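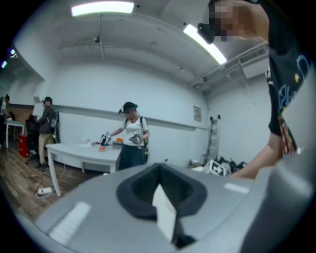
흰 탁자 앞에서 양손에 그리퍼를 하나씩 든 작업자. 바닥에는 멀티탭과 케이블이 놓여 있다.

로봇 소프트웨어 이야기를 하면 다들 제어기나 계획기부터 꺼내십니다. 저도 오랫동안 그랬고, 지금도 궤적 최적화 논문이 새로 나오면 커피가 식는 줄도 모르고 읽습니다. 그런데 요즘 제가 정말 아끼는 코드는 따로 있습니다. 사람이 손에 든 그리퍼의 영상과 움직임을 받아 시각을 맞추고, 잘라 내고, 이름을 붙여 쌓아 두는, 어디 가서 자랑하기도 애매한 도구들입니다.

우리 팀은 이 도구 묶음을 Prutov라고 부릅니다. 처음에는 스크립트 3개였습니다. 하나는 파일을 옮기고, 하나는 시각을 맞추고, 나머지 하나는 제가 새벽에 짜 놓고 설명을 한 줄도 안 써 둔 것이었지요(미안합니다, 동료 여러분). 그걸로 시연 2600개를 모았고, 저는 꽤 뿌듯했습니다. 학습 결과가 이상해서 하나씩 다시 열어 보니 그중 700개에서 왼손과 오른손의 시각이 어긋나 있었습니다. 차이는 100밀리초. 눈으로 재생하면 멀쩡해 보이는데, 양손으로 물건을 주고받는 동작에서는 정책이 허공을 집습니다.

그때 우리는 한 달 가까이 정책 쪽만 들여다보고 있었습니다. 신경망을 키우고, 손실 함수를 바꾸고, 계획기인 Lacerda의 충돌 여유까지 의심했습니다. 시각 동기화를 고치고 나니 예전 모델이 그대로 잘 돌아가더군요. 허탈하기도 하고 고맙기도 하고, 참 묘한 기분이었습니다.

그래서 저는 수집 도구에도 제어기만큼의 정성을 들이자고 말씀드리고 싶습니다. 코드 리뷰도 똑같이 하고, 시험도 똑같이 돌리고, 무엇보다 녹화가 끝난 그 자리에서 오류를 알려 주는 화면을 만들어야 합니다. 며칠 뒤 서버에서 발견한 오류는 다시 찍을 수도 없으니까요. 물론 도구에 공을 들이다 보면 연구가 늦어진다는 반론도 있고, 저도 마감이 코앞일 때는 그 말에 마음이 흔들립니다. 그래도 연구실에 새로 오신 분이 첫 과제를 물으시면 저는 동기화 검사기를 한번 읽어 보시라고 권합니다. 화려한 데는 없어도 우리 로봇이 무엇을 보고 배우는지가 거기 다 적혀 있거든요. 설명도 이제는 꼬박꼬박 써 두었습니다.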